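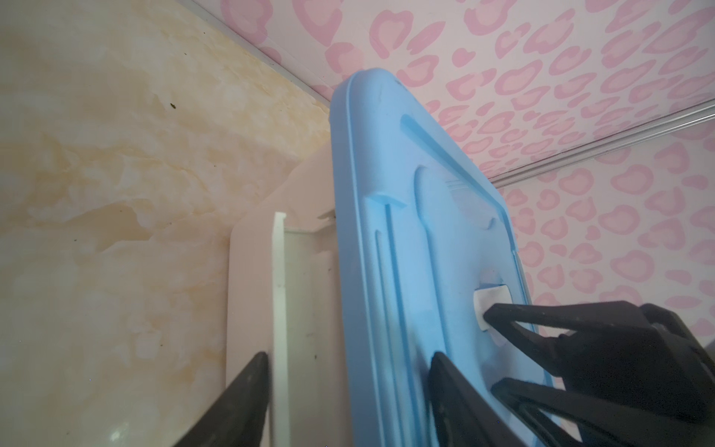 The blue lid, tipped up so the molded channel shows.

Every fall I get the same letter in slightly different handwriting, and this year it came from Sewwandi Marikar over in Berklow, who wanted to know what to do with a lid she can't bear to throw out. She has the bin that goes with it, she has the shelf, and she has a whole winter of craft supplies waiting to go somewhere, but the lid has been leaning against the side of a cabinet since spring and she is tired of looking at it (I know the feeling, dear, I have a roasting pan with the very same problem).

So let's talk about lids. I've come to be very fond of the plain plastic kind with a raised rim and ridges molded into the top. Those ridges are a nuisance to clean, I'll grant you that. Crumbs and glitter settle down in the channels and a flat sponge rides right over them. I keep an old toothbrush in the drawer for the purpose, and a little dish soap, and I go around the rim first and leave the long grooves for last. Then I stand the lid on its edge on a towel and go make a cup of tea.
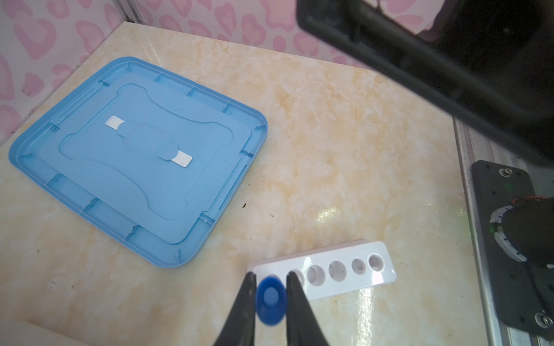 Lid on the marble-patterned table, with a white rack in front.

My neighbor Helmi Nieminen does her sorting on the kitchen table, and I've started doing the same after years of ruining my knees on the rug. Lay the lid down flat and use it as a tray! Buttons, thread, the good scissors, whatever you've got will stay inside the rim while you decide about it, and when the phone rings you can pick the whole mess up and carry it away from the cat. I did 17 spools of ribbon that way one evening and didn't lose a single one under the stove, and anybody who has seen my kitchen floor will understand what an achievement that was.

A rack with holes in it is handy to have close by too. Mine came out of a box of odds and ends from the Tosilwood rummage sale, and it keeps my brushes and markers standing up while I work. I wouldn't go out and buy one specially, but if you have one in the back of a closet, bring it out.

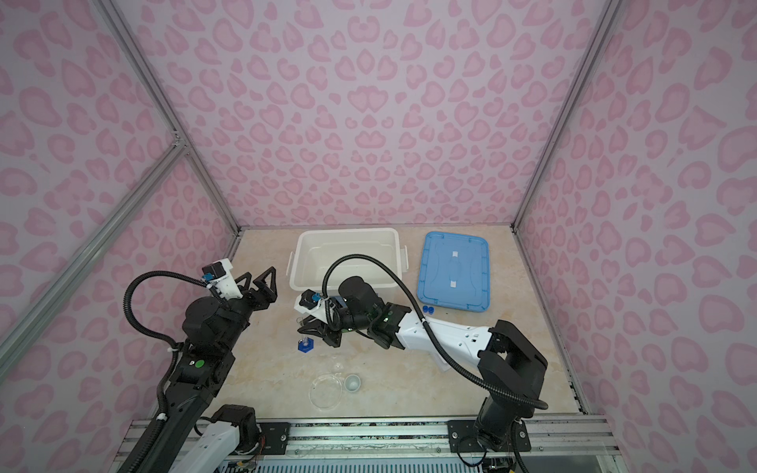 Should I store my empty bins with the lids on or off?
Off, if you have the room. Nest the bins, slide the lids in upright beside the stack, and drop any small caps or clips in an envelope taped inside the top bin.

Sewwandi, for your own lid, I'd try it on the bin once more before you give up on it. Try turning it end for end, too. I fought with one for two winters before my sister walked in and simply spun it around. If it still won't sit right, keep it as a tray and lay a folded dishcloth over the bin. The yarn won't mind.

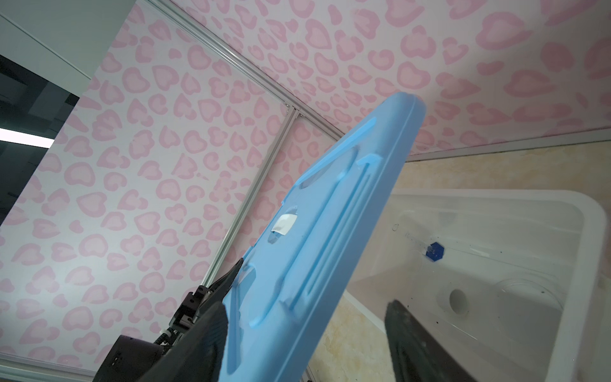
Long ridges and a little white tab, with the basin behind.

I'll be back in November with wrapping paper, and please do keep the letters coming. I read them all, even the very long ones.

Reader comments

Arif Matubbar: The toothbrush works on cooler lids too. I use a wooden skewer for the corners.

Ekene Ibrahim: Turned mine around after reading this and it snapped right on. Nine years I've owned that bin.

Jahangir Sheikh: Could you do jar lids next? I have a drawer I can't open anymore.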